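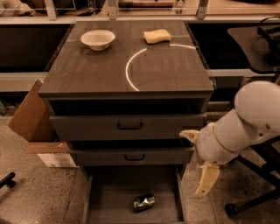
Newsletter > Spring > Round the houses

Limescale, again

Quick one this month as we're behind with everything. The subject is hard water, because that's what the postbag is full of. Kettles mostly. Then shower heads, then the taps at Brernergate, which have their own fan club by now.

Kettle first. White vinegar and water, half and half, enough to cover the element or the base. Boil, switch off, leave an hour. Tip out, rinse, boil again with plain water and chuck that too. Twice if you can still smell chips. Citric acid works as well and smells of nothing – the 900 gram bag from Jikham does our house most of a year. Keep the lid shut on it or it sets like a brick.

Shower heads. Unscrew if it will unscrew. Soak overnight in the same mix, then an old toothbrush on the holes. If it won't come off, sandwich bag of vinegar and an elastic band round the neck. Not on brass or anything with a coloured finish please, we had a letter about that last time and quite right too.

Taps. Kitchen roll soaked in vinegar, wrapped round, 27 minutes while you watch something. Wipe, rinse, dry. Drying is the bit people skip and then they write in to say it's come back.

Washing machines we're less sure of. Ploletti say a hot empty wash every couple of months, no powder. A few readers swear by soda crystals insted. Have tried both, couldn't tell you the difference.

Marble, slate, any natural stone – keep vinegar well away. Warm water and a drop of washing up liquid, that's your lot.

Filter jugs: some 190 of you filled in the slip, thank you. Most have one, most forget to change the cartridge. Boonyarit will have replacements in March, packs of 4, ask at the till as they dont put them out on the shelf.

Next time, mould on window seals. Send your tips in before then, and do write clearly.

12 shares | 3 comments

Contact the newsletter | Back to top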